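Teaching a robot to grocery shop, one carrot at a time (a thread)

1/ So I've spent most of July being a robot's hands and I have things to say about it. Long thread, get a drink.

2/ Quick background for new followers: I run demos on Đào, which is our project on getting a two-armed robot to pick produce at a market display. I hold the controllers, the arms follow me, everything gets logged, and later a model tries to learn from it. My job is basically shopping, very slowly.

3/ Before this I thought the tricky part would be reaching. Nope! Reaching is lovely. You forget there's a machine in between after a day or so. The tricky part is the half second when the fingers meet the food.

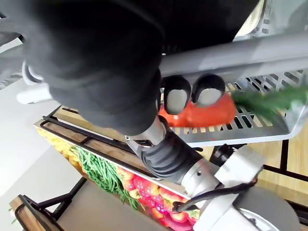

4 min read · unrolled Tuesday, July 14, 2020

4/ Carrots are my nemesis. They're long, they taper, and they've got that big bushy top that gets in the way of everything. You come straight down with both fingertips and press too far off center and the thing swings around like a compass needle.

5/ What works for me: hover, stop, line the gap between the fingers up with the thickest part, THEN go down. The stop matters more than I expected. If I blend it all into one smooth motion I look very elegant in the replay and I miss a lot.

6/ And yes, the model picks up the stop too. It copies your hesitations. If you pause to scratch your nose, congratulations, you've taught a robot to pause there. I now scratch my nose between takes only.

7/ The basket handle. Oh, the basket handle. It's a thick bar and it sits right where your wrist wants to be. First few days I kept bumping it and just carrying on, because when you're shopping for yourself you don't even notice doing that.

8/ Then I watched my own takes and threw out the bumpy ones. Now I come in from the side, under the bar, and I tilt the wrist before I get there. Feels unnatural for an hour. Then you do it at the actual supermarket and people look at you.

9/ Someone asked how many takes we do. We're at 618 keepers on this display and the goal for the first round is 700. "Keepers" is doing heavy lifting in that sentence. I toss a take if I drop something, if I change my mind halfway, or if I squeeze way harder than I needed to.

10/ Changing your mind is the sneaky one. I start toward a tomato, spot a nicer tomato, swerve. Totally normal human behavior! But in the data it's an arm heading for one thing and grabbing another, and good luck learning anything from that.

11/ So there's a rule now: say out loud what you're going for before you move. "Pepper, the one at the top." It's silly and it fixed most of it. I also talk to the vegetables but that part isn't in the protocol.

12/ Tool talk, for the three of you who care. We run the arms through Grutard, which lets me scale my motion. Full scale for crossing from the basket to the crates, then I drop it way down for the last bit. I forgot to switch it back up once and spent forever creeping toward a cucumber wondering why my shoulders hurt.

13/ Two arms is its own sport. Single arm picking, you can zone out a little. The second you have to hold the basket with both grippers you're coupled – pull with your left and your right had better agree. I think of it like carrying a couch with a friend, except the friend is also me. 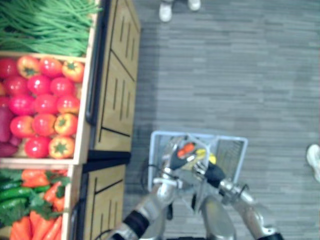

14/ Tips for basket holding, hard won: grab both sides at the same height, let it settle, and move from your hips. Yes, your hips. If I only move my hands, one side always gets ahead. If my whole body leans, the arms stay together and the things inside don't slide.

15/ Also keep the arms low enough that you can still see what's in there. From the head view the wrists cover a good bit of the basket, and I've reached for stuff I was only guessing about. Guessing is fine in a person. I'd like less of it in the data.

16/ People standing nearby is a whole topic. Our test space at Plurnska gets visitors, and we decided to let them stand by the display during takes. My vote was yes from the start – a shop has feet in it. If every take has a perfectly clear floor, the first shopper who walks up is going to be news to the model.

17/ How long do I go before I'm useless? 2 hours, tops. After that my hands get lazy and I start doing this flicky release thing where I let go a little early. I can feel it happening and I do it anyway, so now there's a timer.

18/ Things I'd like next: some sense of how hard I'm pressing. Right now I judge squeeze by eye, from how the fingertips sit. With a carrot you can get away with it. With a ripe tomato I'm holding my breath.

19/ A few of you asked if the trained version is any good yet. It's early. It reaches nicely, it stops before it goes down (my stop!!), and then it's sometimes very sure about a spot that has no vegetable in it. I feel weirdly proud and also responsible.

20/ The folks at Devel are redoing the crates next week, so I'll get a new layout and presumably new enemies. Green beans have been sitting up there looking smug and I haven't tried a single bunch of them with the grippers. Taking bets in the replies.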